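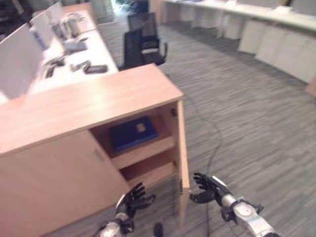
Can a robot tidy an office yet?
Posted by Mirta Vergara, 4 Oct 2021

I look after the rooms for a small firm and my manager has asked me to find out if a machine could do the evening tidy. By that I mean putting binders back in the cupboards, shutting the doors, clearing the desks and pushing the chairs in. We already have a robot vacuum and it does fine on the carpet apart from cables. Is there anything on sale that does the rest, and would it manage ordinary cupboards with doors that swing out? We have 84 desks over two floors, so it adds up.

Cletis

Short version, no. Not something you can buy and leave running overnight.

Doors are harder than they look. The hand has to get hold of the edge or the handle, then the arm has to follow the curve as the door moves, and the whole machine has to be standing in a place where the door won't hit it. A person does that without thinking. A recessed handle is worse than a knob - the fingers have to go in and hook. Once the door is open, a binder lying flat on a shelf is a nuisance too, as there is very little to get hold of until you slide it to the front.

I worked on a trial at Rivadeneira where the robot had one job, opening a cupboard and taking out a folder. On a good day it managed 8 tries out of 9. That sounds all right until you think who sorts out the other one. Somebody was always standing next to it.

If you want to spend money now, get the cables off the floor and clipped under the desks. That helps the vacuum you have and anything you buy later.

Povia

2039 at the earliest. Just pay a cleaner.

Grurer

Povia's date is a guess, same as everyone's. I'd split the list up. Floors, yes, you have that. Chairs, maybe, if they roll easily. Desks, no - a machine can pick up a phone, but it doesn't know whose it is or whether it should be moved. Ask any seller to show it working in your own room with your own cupboards, and ask if anyone is steering it from a headset while you watch.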